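Worktops: your questions answered

Last updated June 25, 2019

Do you supply and fit, or only supply?

Both. Most of our customers have us measure, cut and fit. If you have your own fitter we can deliver cut pieces to the address, but your fitter must send us signed measurements first and we can't take back a piece cut to a wrong figure.

Which areas do you cover?

Mokthorpe, Priveck and the villages between them. Outside that we charge for travel, and the charge is on your written quote before you agree to anything.

How long will it take from order to fitting?

Allow 17 working days from the day we measure. The workshop closes for the first two weeks of August, so orders measured in late July will take longer.

When should I book the measuring visit?

Once your base units are in place, level and screwed to the wall. We can give a rough price from a drawing, but we won't cut from one. Please have the sink and hob in the house when we call, or at least the makers' cutting sheets.

Is granite better than quartz?

They suit different people. Granite is a natural stone and stands up well to heat, though we still advise a trivet. Quartz is made with resin, doesn't need sealing, and is more even in colour. A hot pan can mark it for good.

Does granite need sealing?

Most of it does. We seal every granite top before it leaves the workshop. After that, put a few drops of water on it every so often — if the stone goes darker underneath, it's time to seal again. One bottle of sealer does an ordinary kitchen several times over. 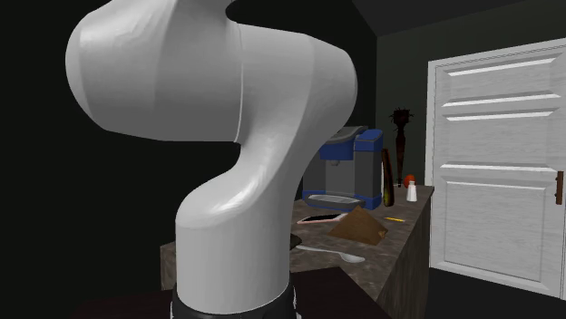

Dark, dense stones often go for years without it, and pale ones tend to need it sooner. Wipe up oil, wine and lemon juice when you spill them, whichever you have.

What should I clean it with?

Warm water, a drop of washing-up liquid and a soft cloth. No bleach, no limescale remover, no cream cleaner.

Will there be a join?

If your run is longer than the slab, or turns a corner, yes. We'll mark the place on the plan and you sign it off. We try to keep joins away from the sink.

How far does the top stick out past the doors?

Usually 20 mm. Tell us when we measure if you want more or less.

Do you take away the old worktop?

Yes, for £50, if it has been unscrewed and the water and gas are disconnected. We are not plumbers or gas fitters and can't do that part.

How do I pay?

A deposit of £100 holds your slab. The balance is due on the day of fitting, by card or bank transfer.

Can I see my slab first?

Yes, and with granite we'd ask you to. The Skarkasik yard is open by appointment. Bring a cupboard door if you can carry one.

Panasiuk Worktops, Mokthorpe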